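Ropa de cama y textiles en alojamientos de acogida: recomendaciones de lavado y almacenaje

Recomendaciones para equipos de pisos tutelados y centros de noche que gestionan la colada en el propio edificio. Revisadas por Lena Bednarek, coordinadora de la residencia Stetberg.

Clasificación. Separar en origen: sábanas y toallas por un lado, mantas por otro, ropa personal siempre en bolsa de malla con el número de habitación. La bolsa entra cerrada en la lavadora y sale cerrada. En Stetberg se etiquetaron 1358 piezas con cinta termoadhesiva; las etiquetas cosidas aguantan mejor la secadora, pero exigen más tiempo de colocación.

Lavado. Algodón blanco a 60 °C con detergente en polvo que contenga blanqueante oxigenado. Poliéster y mezclas a 40 °C. No superar tres cuartos del volumen del tambor. El suavizante reduce la absorción de las toallas y conviene suprimirlo. Las manchas de sangre se tratan antes con agua fría; el agua caliente las fija. 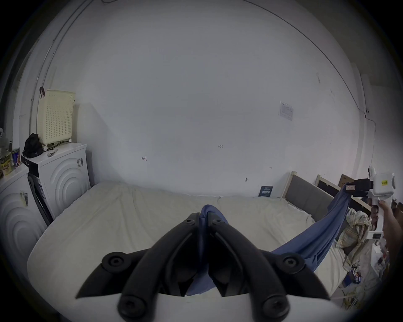 Secado y doblado. Sacar la carga en cuanto termine el ciclo y sacudir cada pieza antes de doblarla. Las costuras y los dobladillos son lo último en secarse: comprobarlos con el dorso de la mano. Una sábana guardada con humedad residual huele a cerrado en pocos días y hay que volver a lavarla.

Almacenaje. Baldas abiertas, a 20 cm del suelo como mínimo y separadas de muros exteriores. Juegos completos dentro de su propia funda de almohada, con el doblez hacia fuera. La ropa recién lavada se coloca debajo de la pila y se retira siempre la de arriba. Reservar 2 juegos por cama, además del que está puesto.

Colchones. Funda impermeable con cremallera, limpiada con paño húmedo y jabón neutro en cada cambio de residente. Revisar las costuras con linterna en busca de puntos oscuros. Si aparecen, cerrar la habitación y embolsar los textiles allí mismo, sin trasladarlos sueltos por el pasillo.

Mantenimiento de máquinas. Filtro de pelusas de la secadora, después de cada carga. Filtro de la bomba de la lavadora, una vez al mes. Dejar la puerta y el cajetín entreabiertos al acabar el turno.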